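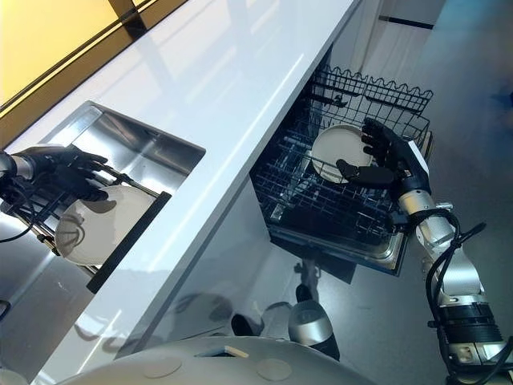

Rack loading ought to be described as an insertion problem, one reader of the Zostano documentation wrote, and filing it under pick and place leads new users to tune the wrong parameters. The manual has used both terms since version 4.

Zostano is a software package for planning and controlling the handling of tableware by robots with one or two arms. It takes in camera images and joint states and puts out timed joint commands. The package was first written at Dadgate as an internal tool for sink and dishwasher tasks and is now maintained together with Rastogi. The current manual is dated 30 March 2024.

Architecture

Zostano is divided into a perception module, a task planner, a motion planner and a contact controller. The modules exchange messages over a shared bus and can be replaced one at a time. All poses are stored with a time stamp and the name of the coordinate frame in which they were measured. A message without a frame name is rejected at the bus.

The perception module fits simple shapes to dishes. Plates are treated as shallow disks with a raised rim, bowls as surfaces of revolution with a known wall thickness. Shiny surfaces such as steel basins often return false depth readings, and the module masks them using a stored model of the fixture. Plates in a rack hide one another in part, so the fit is made to the visible arc of the rim and the hidden part is filled in from the disk model.

Grasp selection

Candidate grasps are sampled along the rim and scored for reach, clearance and expected slip. The sampler stops at 2000 candidates unless the limit is changed in the configuration file. Grasps that would put a finger between rack wires are kept but receive a penalty, as the rack model is rarely exact to the width of a finger.
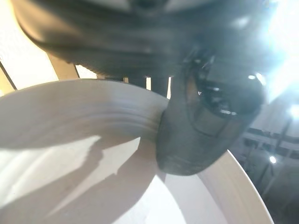
Why does the planner prefer the rim to the outside wall of a bowl? The rim can be held from both sides with a small opening of the hand, and its position is the best-known part of the fitted shape.

Once a grasp has been chosen, the contact controller closes the hand under a force limit. Wrist cameras can be used to correct the last part of the approach. This correction is turned off when glare covers too much of the image, and the arm then follows the path computed from the head camera alone.

Task planning

The task planner represents a job as a state machine. The default machine for rack transfer has 13 states, including separate ones for regrasp and for withdrawal of an empty hand. Withdrawal was added after users of the Gondville test kitchen reported fingers catching on rack wires after release. 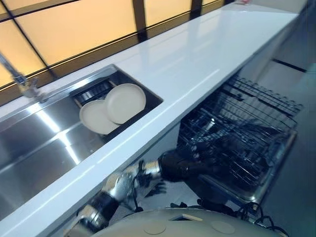 The withdrawal state plans a path out of the rack with the fingers modeled one by one, where earlier releases used a single box around the hand. The box model ruled out nearly every path between tines and made the planner report failure in cases where a way out existed. Cables on the outside of the arm are not modeled. The manual advises setting joint limits by hand if a cable loop can reach the rack or the door.

Two-arm jobs are run as two state machines with shared locks on regions of space. A lock on the rack region is held from the start of insertion until withdrawal is complete.

Limitations

Zostano assumes rigid dishes and fixed racks. A rack that rolls on its rails during insertion must be tracked by an outside module, and none is supplied. Nested bowls are detected as a single object in many cases.

See also

Grasp planning
Impedance control
Bin picking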